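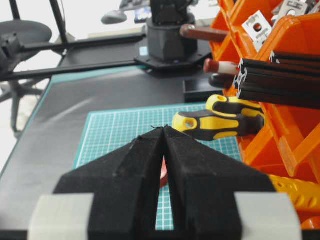
Grevley Ownership File: TV and Radio Edition

Spreadsheet download, single user
In stock (it's a download, so it always is)

I'm Doina Radonjić, and I built the Grevley file for myself when I was writing up broadcast deals for a trade newsletter called Samell. Every time one TV group bought a slice of another I'd spend half the evening digging through old filings to work out who held what before the deal. So I started a spreadsheet. Then the spreadsheet got a second tab, and a third, and people at other newsletters started asking me for copies, and now it's a product with a page of its own!

What it does is pretty simple. You look up a broadcaster, a pay TV operator or a radio group, and you get a list of its disclosed shareholders, the size of each stake, when that stake last changed, and where I found it. There are 1,509 holdings in the current version. If a company has two classes of stock I list votes and shares separately, which I wish more people did, because those two numbers can be miles apart and that's usually where the story is.

What you get

The main workbook, which opens in any common spreadsheet program
A change log going back 10 years
A tab of foreign ownership limits by country, with the wording of each rule copied in
A tab of takeover thresholds (the point at which a buyer has to make an offer to everybody else)
My notes column, which is opinionated, and which you can hide

The thresholds tab is the one I use most. Somebody creeps up from a small stake to a bigger one, the rumors start, and I want to know right then how much room they have left before they're forced to bid. You type in the current holding and the country, and the cell next to it shows the gap. No macros, so your IT department shouldn't complain. Mine did anyway.

Updates

I send a fresh copy every Thursday, usually before lunch. If something big lands in between, I'll email a short correction with the changed rows pasted in, so you can fix your own copy without losing your edits. The August update is always the long one, as I go back through the whole file and recheck sources while deal news is slow.

Please don't expect live prices. I tried bolting on a price feed from Bridus and it made the file slow and cranky, so I took it back out. If you want market values, there's an empty column waiting for whatever feed you already pay for.

Who buys it

Mostly reporters and analysts, plus a few people in rights sales who like to know who's really on the other side of the table. Simanjuntak, the media consultancy, has a team license and sends me more corrections than anyone else (thank you, keep them coming). If you only follow one or two companies you probably don't need this, and I'd rather you kept your money and set up a filing alert.

Licenses and refunds

A single license covers one person on 2 computers. Team licenses are priced by headcount, so email me and I'll work it out. If the file isn't for you, tell me within 30 days and I'll refund the whole thing. I might ask what was missing, but you don't have to answer.

Format: spreadsheet workbook, plus plain CSV copies of each tab
Delivery: download link by email
Support: me, weekdays

Related: Grevley Ownership File, Print Edition. Grevley Blank Template (free).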